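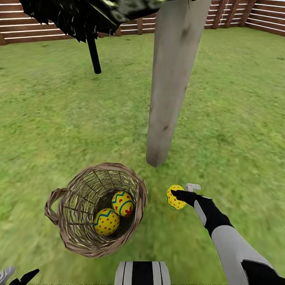
Grendine spring fair returns to Sudent Park this Easter Saturday

The Grendine spring fair is back, and it's bigger than ever! Gates open at 10am on Easter Saturday at Sudent Park, with 50 stalls run by local bakers, growers, potters and bookbinders. Entry is free for everyone.

New this year is a seed swap in the old bandstand. Bring spare packets or seedlings - labelled, please - and take home something you haven't grown before. The Nirier Brass Band will play through lunch, and children can join the egg hunt on the lower lawn from 2pm.

"We had such a lovely crowd last spring, even with the drizzle, and people have been asking us about it ever since," said Naima Helmy, fair organiser. "The seed swap came out of a chat over somebody's leftover beans, and now half the town seems to be saving packets for it. I can't wait."

Food comes from the El Sherbiny bakery, which will be baking flatbreads on site, and from about 19 other local kitchens. Hatem Alaoui will lead a walk around the park's blossom trees at 3pm, starting from the pond gate. Sturdy shoes are a good idea as the far path gets muddy.

Dogs on leads are welcome. The station car park will be open to fairgoers all day, and the town bus stops outside the main gate.

Stall enquiries: please ask for Naima Helmy at the Grendine fair office.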